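Search this site
Search
Go

How I compare two-jaw grippers with a chopstick

I get asked a lot how I decide whether a gripper is any good before I spend money on a whole set. I used to answer with a long ramble about force curves, and people's eyes would glaze over, so now I just tell them to go get some chopsticks. A thin stick will show you more in one evening than a spec sheet will in a month (and I say that as someone who really likes spec sheets!).

So this is my routine, written down at last. It works for hand-held grippers with a camera on them, and with small changes it works for a gripper bolted to an arm. You'll want a few chopsticks or skewers, a table with a cloth on it, some masking tape, a notebook, and a friend if you can get one.

Step 1: Check the jaws with nothing in them

Close the jaws slowly and hold the gripper up to a window. You're looking for light between the faces. My old Rullar pair had a gap at the tips you could slide a playing card through, and no amount of fiddling with the stop screw ever got rid of it. The Trisach jaws met at the tips first and bowed out behind, which I like much better for thin stuff. Write down where they touch first. You'll forget otherwise, I always do.

Step 2: Set the camera before you set anything else

Put a stick between the jaws, look at the live picture, and check that you can see both jaw faces and the stick all the way through the motion, open to closed. If a linkage swings across the view halfway, move the camera now. I once recorded 35 runs with the jaw tips hidden at the exact moment they closed. All of them went in the trash.

Then lock the focus and the exposure. Auto exposure loves to jump when a white plate slides into view, and then your black jaws turn into one black blob.

Step 3: The upright hold

Pick the stick up off the cloth, turn it upright, and hold it there while you count to 20. That's the whole test. Do it at the fat end, the middle, and the thin end, and do each one with both hands if you're testing a pair.

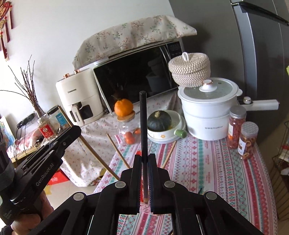 The upright hold is the one I trust most, so take your time with it. Small slips hide when a stick is lying sideways, but stand it up and you'll see it start to lean or creep long before it drops. Look for the spot where the textured faces pinch the stick and use the change from black to brown on the stick as your marker, so you don't even need tape on that one. If the black part has come closer to the jaws by the end of your count, it slid. For plain sticks, wrap one turn of tape a finger's width over the jaws and watch that.

Step 4: Tap it

With the stick still upright, tap the top lightly with a fingertip, side to side and then front to back. Side to side should feel solid. Front to back is where cheap jaws let the stick swing like a windshield wiper. A soft face helps here, but too soft and the stick sinks in and comes back out crooked.

Step 5: The handoff

Now pass the stick from one gripper to the other. Come in at an angle with the second one, close it, wait a beat, and only then open the first. Most of my drops happen right there, from rushing the release. My friend Radu Văduva does this much more smoothly than I do, and he got 65 clean handoffs in a row with the Koval controller running the trigger filter on its low setting. I have never come close. If you're on an arm with a controller, start with the slowest close speed you've got and work up.

Step 6: Make it messy

Once the easy version feels boring, stop clearing the table. Bowls, jars, fruit, a patterned tablecloth, whatever is there. Thin sticks on a busy cloth are hard to see on camera, and you want to find that out early. This is also when I check tracking, because shiny lids and glass doors can throw off a camera that was perfectly happy in front of a bookshelf.

What I write down

One line per try: gripper, hand, stick, where I held it, slipped or not, and anything weird. My notebook is up to 946 lines now, in terrible handwriting. I copy them into the Trandico template when I'm feeling organized, and you can sort by "where I held it" first. For me the thin end is almost always where the bad jaws give themselves away.

If your sticks keep twisting, go back and clean the faces before you blame the gripper. A bit of dish soap on a rag, let them dry all the way, then start again from Step 3.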